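Rollar and Surinov grippers go head to head on desk jobs

Two low-cost grippers have been put through the same set of office tasks at the Vasilakis workshop, and the cheaper one came out ahead on most of them. Results went up this morning.

The Rollar is a two-finger parallel jaw with rubber pads. The Surinov has three fingers and a softer grip, and costs a good bit more. Both were bolted to the same arm and run off the same Tunar controller, so no excuses there. Each got 200 goes at picking up, turning and handing over small items. Pens, tape, a hole punch, staplers.

Rollar managed 140 clean picks. Surinov was well behind on anything flat or thin but did better with round things, and it hardly ever dropped what it had once it closed.

"We expected it to go the other way," said Akosua Asamoah, who ran the trials. "The three fingers look lovely on a mug. Give it a pen lying on a desk and it just pushes it about."

Staplers were the worst item for both. Shiny metal confused the wrist camera, and the two long halves shift against each other when gripped off centre. A matt spray helped the camera a bit. Didnt help the grip.

Controller lag was also looked at. Adom Osei swapped the Tunar's stock settings for his own half way through and says the jaws now close sooner after the command, though he wants a longer run before giving out a figure. The arm itself gave no trouble apart from one loose cable.

The team has been recording people doing the same jobs by hand, from a head-height camera, to get a baseline for how a stapler is held with two hands. One hand near the middle, the other pinching the end, is a hold neither gripper can copy on a single arm. A second arm is on the list for August.

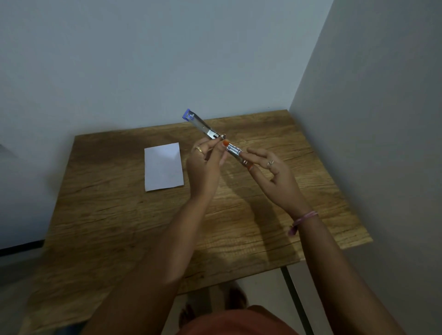 What's next

Almost 1,000 more picks are planned, with both grippers on new pads and the camera moved further back from the wrist. Asamoah wants scissors added. Osei would rather sort out the staplers frist. Settings files and the full score sheet are free to anyone who asks the workshop.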